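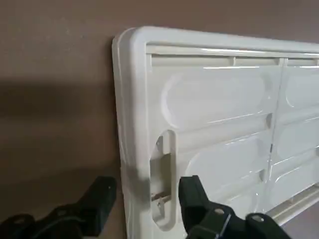

White molded panel with its raised rim, leaning against a brown wall.

Nullero Rear Spoiler Kit Review: A Lot of Wing for the Money

The Nullero rear spoiler kit is a bolt-on wing for midsize sedans with a conventional trunk lid. It costs $892 unpainted, and it sits between the cheap stick-on lip spoilers and the carbon pieces from Kälin, which start at well over twice that. I bought mine in June at full price and have driven 2,338 miles with it on the car.

The kit comes in one long box. Inside were the blade, two uprights, a pair of backing plates for the underside of the trunk lid, rubber gaskets, a paper drilling template and a bag of stainless hardware. Everything on the parts list was there. The blade had a scuff on one end that sanded out with 800 grit before paint. The uprights are cast aluminum and came powder coated in satin black, so I left them alone.

Fit

Nullero says the uprights are shaped for each car, and on mine the driver's side matched the curve of the trunk lid with no visible gap. The passenger side rocked slightly until I trimmed the gasket. After that it sat flat. The template is printed on thin paper and tears if you tape and re-tape it, so make a photocopy first.

You need to drill 8 holes in the trunk lid. There is no adhesive option, and I would not trust one with a wing this size. Measure from the seams on both sides and check the centerline again before you touch the drill. Put touch-up paint on the bare edges and let it dry before the gaskets go on. The instructions skip that step completely.

Installation took me most of a Saturday, including two hours spent removing the trunk liner and moving a wiring harness out of the way of one backing plate. Nullero rates the job at ninety minutes. I can't see a first-timer doing it in that.

Paint

The blade arrives in gray primer. The local shop charged me $310 to match it to the car, and they said the primer was good enough to scuff and shoot over. Add that to your budget. Herus sells a similar wing already painted in common factory colors, and once you count the shop bill the two end up closer in price than they first look.

On the road

At normal speeds I notice no difference in how the car drives. On the highway there is a low hum that starts at 65 mph and goes away with the radio on. Fuel economy dropped by roughly half a mile per gallon, though I also changed tires that month and can't say which one did it.

I took the car to one track day. The rear felt calmer in the two fast corners, but I had no timing equipment and won't claim a number. The blade has three angle settings. Changing them takes a 5 mm hex key and a few minutes, and the bolts stayed tight all day.

Rear visibility is the biggest daily annoyance. The blade crosses the mirror right where headlights show up at night. A taller driver may see under it. I don't.

The trunk is also heavier now. The factory springs no longer hold it all the way open, and on a slope it comes down. Stronger struts from Nunano fixed that, but they were another $74 and took a week to arrive.

Wear so far

No rust at the holes and no leaks after several heavy storms. One of the plastic bolt caps fell off at the 1,000-mile mark. Nullero mailed a replacement set free of charge and asked only for the order number. The powder coat has a small chip from a car wash brush.

Pros

Solid uprights
Real angle adjustment
Good support by email
No leaks

Cons

Flimsy template
Blocks part of the rear view
Paint is extra
Trunk struts may need upgrading

I would buy it again at this price, with the struts in the same order. If you don't want to drill your trunk lid, get a lip spoiler and spend the rest on tires.

Rating: 4 out of 5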